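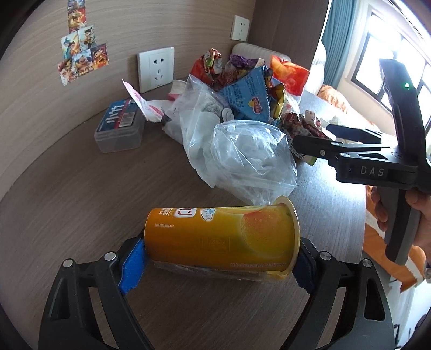
THE DESK ISSUE

There comes a point in the life of every desk when it stops being a place where you work and becomes a place where things have been put down. Mine reached it some time in the spring. I noticed last week, when I wanted to write a letter and ended up writing it on my knee, sitting on the bed, looking at the desk.

Regular readers will remember that the flat in Estovness has one room that does everything. The bed is beside the desk, the desk is beside the bed, and anything eaten in one place is within arm's reach of the other. I called this "efficient" when I moved in. I also said I would never eat at the desk. I would like both statements struck from the record, although I'm told the archive doesn't work like that.

So this month's item is about clearing a snack heap. I know some of you subscribed for the allotment notes (back in August, if the beans forgive me), but 549 of you have stayed through the shelf business and the long piece about hooks, and I feel you can cope with wrappers.

The first thing to say about a heap of packaging is that it has a great deal of air in it. A crisp bag with a few crumbs in the bottom takes up the same room as a crisp bag full of crisps, more if you've torn it down the side in a hurry. Put one inside a carrier and you have a larger bag, also full of air. My method until now was to press down on the lot with a forearm and listen to it slowly come back up again, like something breathing. I can't recommend it.

The second thing is that bright packets lie to you. From the bed, a heap in orange, blue, purple and gold looks like a party. It looks like plenty. You think, I must have masses in, and you don't go to the shop, and at ten at night you find that you own a great many wrappers and half a rice cracker. The Qiu minimarket on the corner has done well out of my ten o'clock visits. I came out of there on one of them with a drink in a cup with an orange on it, two packets of something I couldn't read and a new clear bag to carry them in, and so the heap went up again. 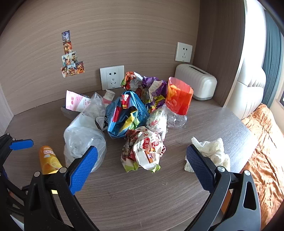

The back of the desk, with the card collection keeping watch.

The cards on the wall are staying. I've been asked about their arrangement before, and the arrangement is that I put one up and then put another up near it. A friend with a spirit level has offered to help. The friend has been thanked. You'll also spot the sockets, which are the real reason the desk lives at that wall, and which dictate more of the furniture in this flat than I ever have.

Anyway, the method. I tried three before one took.

Method one was to do it all in one go with a bin liner. Open liner, sweep arm, finished. It took less than a minute and I was very pleased until I needed the phone charger, a library card and a receipt from Zillico for a lamp that had stopped being a lamp. I spent the rest of the evening going back through the liner with my sleeves rolled up. Zillico wanted the original receipt. The original receipt had been under a seaweed packet and smelt of it, and they took it with two fingers.

Method two was a little and often. Each time I passed the desk I would take one thing away. In a one-room flat you pass the desk constantly, so in theory this should have been over by lunch. I took away one thing. After that I seem to have walked about with my eyes on the ceiling.

Method three is the one I'm putting my name to, or would if I put my name to these. You pull everything to the front of the desk, where it's in your way. That's most of it. At the back a heap is scenery, and you can live beside scenery for years. At the front it's under your elbows. Then you sit down in front of it with a mug of tea and go through it piece by piece, and you aren't allowed to stand up until you can see wood.

Pick up a packet. If there's food in it, eat it or clip it shut and put it in the tin. If there isn't, flatten it. Cups go in a separate lot, drained first (do check, I speak as someone with a damp sock). Plastic bags that are only bags get folded into triangles, the way my aunt did it, and go in the drawer with the other triangles. Clear bags that are holding some other kind of rubbish get one quick look and then go out as they are, because if you start unpacking rubbish in order to sort it you'll be there until Christmas.

Recycling in Estovness is its own subject and I've had letters. Shiny wrappers don't go in the kerbside box. They can go in the soft plastics bin at the Pondton depot, next to the bottle bank, which is a bus ride or a pleasant walk depending on whether you're carrying a sack of wrappers in a wind. I've done it in a wind. If anyone on the Pondton road found a gold one in their hedge, I did go back for the others.

A word about keeping things "because they're nice". I do it too. There are packets so cheerful that putting them in a bin feels rude, and I had a small stack of these smoothed out and pressed in an atlas, for a project. I don't have a project. I've never had a project. I kept one, a pink one, and I'm using it as a bookmark, and the atlas now shuts.

The toast situation is under review. Keeping breakfast next to the bed has a good deal to be said for it, chiefly at seven in the morning, but crumbs travel, and I would like to sleep on fewer of them. I may move the whole operation to the windowsill. I may also do nothing, and write about it in the autumn as if I'd decided.

Next time: the drawer of triangles, by request, and a reader's question about whether you can wash a lampshade in the bath. If you've tried it, please write in before I do. Replies to this email reach me at the desk, where there is now somewhere to put my elbows and, since yesterday, one very small bag of prawn crackers. It's clipped.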